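Westerberg Fund, small grants
Progress report from the Wetik Street Reading Room
7 July 2018

You asked for a page, so I have cut the part about the gutters.

The grant of $4,000 was meant to get our evening reading groups through the first half of the year, and it has. The short story group is in good health. The poetry group has split over whether rhyme is allowed, and both halves now want the room at the same hour. I have offered them the hallway.

We bought 150 used paperbacks from Jaton Books, who threw in a box of tax guides we had not asked for. The tax guides have been borrowed more often than the novels. I report this without comment.

Attendance in June was our best yet, helped by rain and by the air conditioning at the senior center giving out. Our largest evening drew 40 people to hear a local author read from a book on canals. Several stayed awake for the locks.

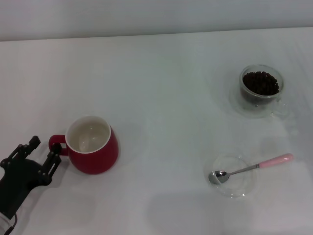
Red mug and coffee beans on the white table.

On the budget, we are $80 over on printing. The spring flyer gave the wrong street and had to be done again, and the first version brought a number of readers to a dentist. The dentist has been gracious and now takes our newsletter.

The new catalog, which we run on Elo, is roughly half done. It sorts everything by author except the authors whose names begin with "Mc," which it keeps somewhere private. I have written to the support desk twice and have a very nice ticket number.

Still to do before the fall: finish the catalog, find a second room for the poets, and replace the front door lock, which opens to any key and some library cards. I will send the receipts separately.

Fikri Ong
Reading Room Coordinator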